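Murkeo bench notebook – two-arm cell, Clellham
Entry for April, continued from the cable work

Cell handed back at 14:00 after the left wrist cable was re-dressed. Writing this up while it is fresh, as the last entry on the same cable left out the clip positions and I had to work them out again.

Fault as found: the Nivik logger was showing dropouts on the left wrist camera, always with the gripper low and reaching across towards the right arm. With the arm parked there was no fault in 500 frames. With the arm driven slowly out to full reach there were 31 dropped frames in one sweep. Same result on the second sweep. Swapping the camera leads at the logger end moved nothing, so the fault was upstream of that.

Cause: the corrugated cable had been clipped too tightly at the last clip before the wrist. All the slack was back at the elbow where it does no good, and the camera connector was taking the pull. One pin slightly pushed back. Reseated it, checked continuity while flexing, no breaks. Did not replace the lead.

Cell after refit, both arms powered, bag and basket put in for the handling check: 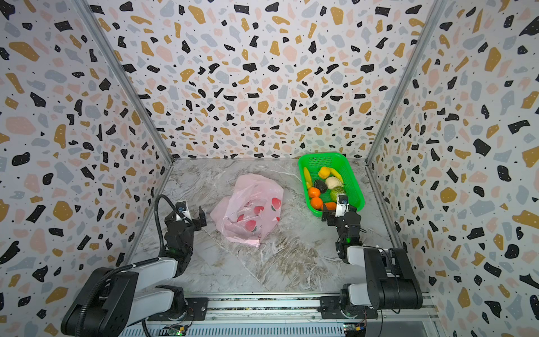

Page last changed: April, 16:20 (rev 2)

Cable run on the left arm is now base, up along the links, then a free loop to the wrist. The loop looks large but needs to be. Length between the last clip and the wrist is 194 mm with the arm at park. Do not shorten it to make it look tidier. If it starts to foul the camera, turn the clip outwards and leave the length alone.

Both mounting plates checked while the covers were off. Left plate: all bolts tight. Right plate: one bolt on the inner side took a quarter turn. Marked with paint pen. The rail itself has not moved against the tabletop.

The small boards below the rail still have their wires hanging free. They are all right electrically, but anything soft that slides over the front edge could catch them. I would like a strip of cover along there. Shen spares box has offcuts that may do.

Homing after power-up: both arms went home first time. Zero offsets compared with the stored file, no change on the right. Left shoulder was out by a small amount, inside the limit, so left as it was. Old offsets kept in the same folder.

Camera focus not touched. Wrist camera brackets nipped up by hand only. They are plastic and the thread will strip if a driver is used at normal torque.

Handling check was the two-arm bag hold, as it puts both wrists close together and low down, where the dropouts used to show. Slow speed for the first pass, then normal. Grippers take one side of the mouth each and lift the upper part clear. 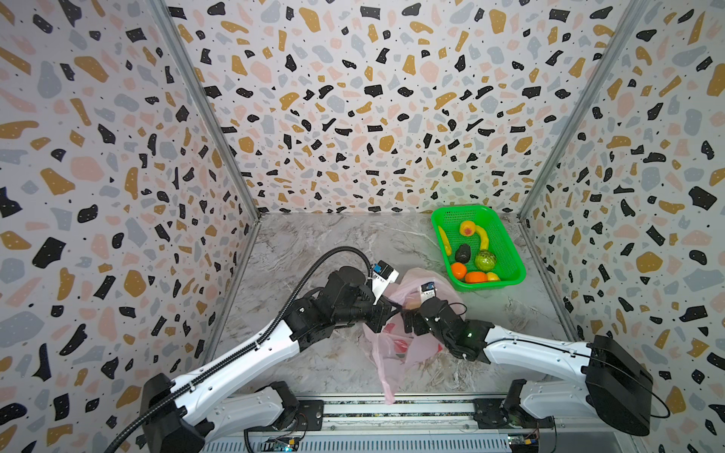 Results and things still open

Logger over the handling check: no dropouts on either wrist camera. Around 40 minutes of running in all, mixed speeds. I would want a full day before calling the fault closed.

Left gripper closes a touch later than the right on the same command. It did this before the cable work too. Probably the drive setting, to be compared side by side when the cell is next free.

Bag film is thin, and the finger pads need to be clean for it to hold. Wiped all pads with alcohol before the check. Add this to the start-up sheet.

Table surface has a few scuffs. No need to replace the sheet, but look for raised edges when wiping down.

To do:
– cover strip for the boards under the rail
– order one spare wrist camera lead
– repeat the full-reach sweep on the left arm, 500 frames, and paste the count in here
– check the paint mark on the right plate bolt at the same time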